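# Old tower in bits – what order do I put it back together?

I've got an old desktop tower open on its side with the processor, a stick of memory and the hard drive out of it, and now I'm dithering over what goes back first.

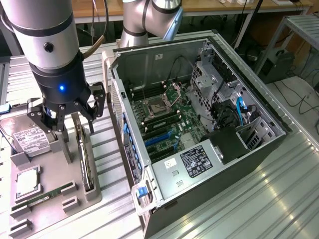 *Side panel off, processor socket open, parts in the tray on the left.*

It was my sister's, then it sat in my loft in Clisley for ages. One stick of memory is still in the board and I'd like the other one back in with it – does it matter which slot? And do I need new paste for the processor? I've got 3350 family photos on that drive, so I'd rather not guess. Budget is 375 quid, but I'd much prefer to spend nothing!

**Posted by navley_attic, 2022-04-19**

---

**breathnach_bench**

Processor first, while you've got room for your hands. Lever up, match the little triangle or notches, let it drop in under its own weight (no pushing!), then frame and lever down. Yes to new paste – wipe the old stuff off with a bit of isopropyl and put a pea-sized blob on before the cooler goes back.

Memory next. Look for the slot numbers printed on the board, or find the manual online, as matching pairs aren't always side by side. Push until the clips click. Drive last, one data cable and one power cable.

Copy your photos off before you do anything else with it, though. A USB adapter will let you read the drive on another computer – mine cost less than a takeaway.

---

**rukonlow77**

just buy a new one mate, life's too short

---

**clisley_tinkerer**

Agree with the first answer. I'd also touch bare metal on the case before picking up the memory, and leave the side panel off until it's started up properly. I had to reseat mine 3 times before it stopped beeping at me – very annoying, but nothing was broken.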